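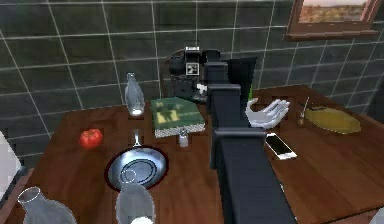 Deirdre Fitzgerald

Cevuvlow: a list of bus shelter graffiti, transcribed

README, last touched 7 October 2022

Contents
shelters.csv, one row per shelter
scrawls.csv, one row per piece of writing
notes.txt, mostly grumbling

I started copying down what people write in bus shelters one wet March, when the service to Pritis was running to a timetable of its own devising. The set now holds 322 pieces of writing from 17 shelters along the old coast route. Declarations of love do well. Complaints about the bus do better.

How to read scrawls.csv
The text column keeps the spelling as I found it, including three different goes at "definitely" in one argument. The tool column says pen, paint, scratch or unknown. The reply_to column gives the id of the scrawl being answered, and is blank if the writer was talking to the world at large. The longest exchange is at Aquino Road and concerns whether Gaz is a legend. It remains open.

Things to know before you use it
Surnames and phone numbers have been swapped for XXX. Swearing has been left alone, so mind where you load the file. Drawings are not included — you can guess what most of them were.

Dates are the day I copied the words down and say nothing about when they were written. One shelter was repainted halfway through and appears twice, as 9a and 9b. Please don't merge them. I did once, and spent an evening putting them back.

Known faults
Row 231 is probably a shopping list. My own handwriting let me down at Zirach Lane, where anything I couldn't read later is marked with a question mark.

Licence
Use it for whatever you like and mention where you got it. Corrections are welcome, especially from Gaz.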